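Starting Peppers Indoors, the Short Version

Saturday, December 31, 2022

Peppers are slow. Slower than tomatoes, way slower than anything in the squash family. If you want fruit before frost you start them in the dead of winter. So get the stuff out now.

What you need

Seed. I grow Plernthorpe (long, red, medium hot) and a sweet one from saved seed.
Seed mix, fine grade. I use Gornberg, any peat or coir mix is fine. No garden soil, no chunky bark.
Something to grow in. Paper cups, yogurt tubs, cell trays.
A heat mat with a thermostat. Mine is a Trundirer.
A light. A window will not do it in January.
Labels. Pencil, not marker, marker fades.

Step 1: Soak

Overnight in plain room temperature water. Twelve hours is plenty. Old seed, go a full day. Drain on a coffee filter, paper towel sticks to everything. A smooth tub with a lid is good for keeping mix damp while you do the sowing, wet it the night before so it has time to soak through. Dry peat on top of wet peat is a pain and you wont notice till nothing comes up.

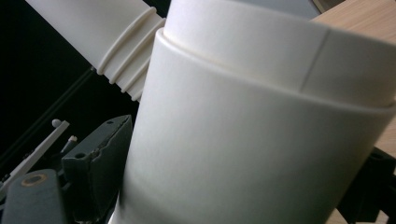 A reader comment on last winter's page: skip the soak, use warm chamomile tea on the mix and you'll get the same germination with less fuss. I have done 200 seeds both ways and saw no damping off in either batch, but mine did come up sooner with the soak. Soaking stays in. Your call.

Step 2: Fill and sow

Holes in the bottom of every cup, three or four, pencil width. Fill to just under the rim, tap once on the table, top up. Don't pack it down.

Two seeds per cup, quarter inch deep. Cover, mist. Label right away. Every variety looks identical until it fruits and I have given away a lot of "sweet" peppers that were not.

Paper cups last long enough. Plain ones go soft at the base after a couple months, by then you are potting up anyway. Tear down the seam and the whole root ball slides out, no yanking on the stem. Plastic ones you can wash and reuse, soak in weak bleach first.

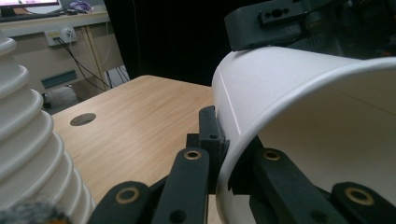 Step 3: Heat

Set the thermostat to 82. Probe goes in the mix, not on the mat. Cover loosely with plastic wrap or a humidity dome, take it off the minute you see green. Most come up in 8 to 14 days. Super hots can take a month, leave them alone and quit digging to check.

Step 4: Light

Light goes on as soon as the first loops show. Three inches above the leaves if it's a shop light, a foot or more for the strong LED bars. My shelf is 56 inches long and one Katayama bar covers the middle but the ends get leggy. Sixteen hours a day on a timer.

Rotate the trays every few days. Leaning seedlings means the light is too far away or all on one side. 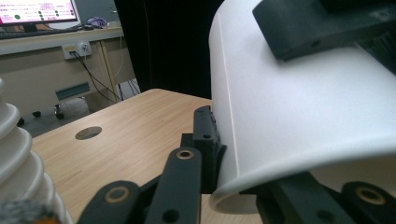 Peppers want light from the sides too, and most shelves waste half of it into the room. Foil works but it crinkles and leaves hot spots. White is better. A sheet of thin white plastic bent into an arc like that one will stand up behind the trays without any frame, and the curve throws light back at the outside row. Some light gets through the semi-clear kind, fine, still beats a bare wall. Trim it a little taller than the plants will be at six weeks.

Step 5: Thin, feed, pot up

Snip the weaker seedling at the soil when the first true leaves open. Scissors, don't pull. Half strength fertilizer once a week from there. Water from the bottom, dump whatever is left in the tray after 20 minutes.

Pot up when roots hit the sides. Same depth as before, peppers don't like being buried the way tomatos do.

Step 6: Harden off

Mid to late April here. One hour of shade the first day, add an hour each day, bring them in if nights drop under 50. Wind does more damage than sun the first week. Plant out once the soil is at 60 and stays there.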